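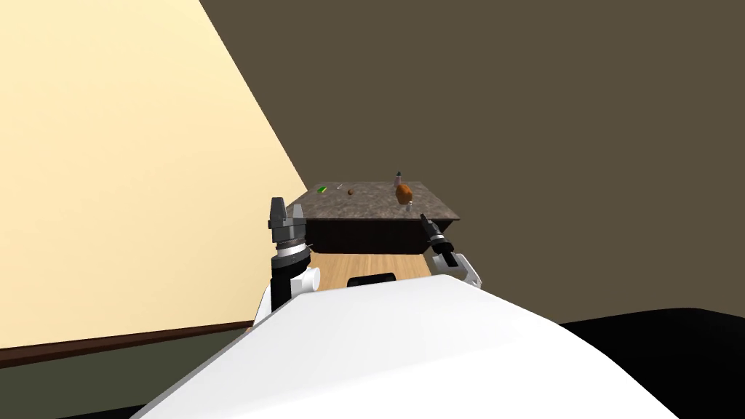
Mueble oscuro con encimera de granito moteado en gris y marrón.

Cómo quitar manchas de una encimera de granito y volver a sellarla

Lo escribo rápido porque me lo han pedido ya varias veces por correo. Sirve para granito pulido de cocina o baño. Para mármol NO, ni para caliza, ni para nada que burbujee con una gota de vinagre (probad en un canto escondido y enjuagad enseguida).

Lo que hace falta

Jabón de platos neutro
Bicarbonato, un paquete normal
Agua oxigenada de farmacia
Acetona, solo si hay tinta o esmalte
Film de cocina y cinta de carrocero
Espátula de plástico
Trapos de algodón blancos, bastantes
Sellador impregnante para piedra. Yo gasto el de Prultley, bote pequeño, sobra para una cocina entera

Antes de nada: la prueba del agua

Echar unas gotas en una zona limpia. Cinco minutos de reloj. Si la gota sigue redonda y al secar no queda cerco, el sellado aguanta y solo toca limpiar. Si la piedra se oscurece por debajo, hay que sellar. Repetir junto al fregadero y al lado de los fuegos, que es donde primero se va. En mi cocina la zona del fregadero chupaba como una esponja y el resto estaba perfecto.

Saber qué mancha es

Grasa: oscura, sin borde claro. Aceite, mantequilla, crema de manos.
Orgánica: marrón o rosada. Café, té, vino, fruta.
Óxido: naranja, con la forma de la lata que la dejó.
Cal: blanquecina, se nota al pasar la uña. Eso no es mancha, está encima de la piedra. Espátula de plástico y paciencia, nada de antical.

La cataplasma

1. Limpiar con agua templada y una gota de jabón. Aclarar. Secar bien.
2. Para grasa: bicarbonato con agua, textura de pasta de dientes. Para café o vino: bicarbonato con agua oxigenada. Ojo en granito negro con el agua oxigenada, puede aclarar. Probar antes donde no se vea.
3. Extender una capa gorda, un dedo más allá del borde de la mancha.
4. Tapar con film, pegar los lados con cinta, pinchar unos agujeritos con un palillo.
5. Dejar 24 horas. Luego quitar el film y dejar que la pasta seque del todo al aire, otro día si hace falta. No tener prisa aqui. Al secar es cuando tira de la mancha hacia arriba.
6. Rascar con la espátula, aclarar, secar, mirar.

¿Sigue ahí? Repetir. Una mancha de aceite vieja me costó cuatro cataplasmas. La del café salió a la primera.

Para tinta, trapo blanco con acetona, toques, sin frotar en círculos. Ventana abierta y fuegos apagados. El óxido es otra guerra, yo no he conseguido quitarlo nunca del todo. Mandla Potgieter, que puso encimeras muchos años en Lekgate, me dijo que llamara a un profesional y no tocase los quitaóxidos del súper, que algunos llevan ácido fluorhídrico y se comen el granito. Le hice caso.

Sellar

Esperar un día entero desde el último aclarado. La piedra tiene que estar seca por dentro, no solo al tacto. Si se sella húmeda queda la humedad atrapada y salen nubes.

1. Despejar toda la encimera. Toda, también la cafetera.
2. Tapar con cinta el fregadero y el borde de la placa.
3. Guantes. Ventana abierta.
4. Echar sellador en un trapo y extender por tramos, de fondo a frente. Que quede mojado pero sin charcos.
5. Esperar lo que diga el bote. El mío pone 5 minutos. No dejar que seque en superficie.
6. Retirar TODO el sobrante con un trapo limpio, y luego otra vez con otro seco. El paso que la gente se salta, y luego la encimera queda pegajosa.
7. Segunda mano a los 60 minutos, solo en las zonas que chupaban.
8. No mojar hasta el día siguiente.

Si ya se os ha quedado pegajosa: un poco del mismo sellador en un trapo, ablanda el resto, frotar y retirar al momento. Sale.

Precio y demás

El bote me costó 33 en la ferretería Shabalala, trapos aparte. Los hay más baratos, no los he probado. Repaso la prueba del agua cada noviembre, antes de las comilonas, y sello si toca. El año pasado no tocó.

Lo que no hay que usar: vinagre, limón, lejía, amoníaco, estropajo verde, limpiador en crema. El brillo se va poco a poco y cuando lo notas ya está mate. Para diario, bayeta de microfibra con agua y jabón, y secar.

Dudas que han llegado

Si el granito es mate o apomazado, mismos pasos, pero chupa más y casi seguro pide dos manos en todo. Las juntas con la pared van aparte, ahí silicona y no sellador. Mandla Du Plessis preguntaba por el cuarzo compacto: no se sella, no gastéis el dinero.

Las fotos de los cercos las subo cuando encuentre el cable.

Actualizado el 31 de julio de 2017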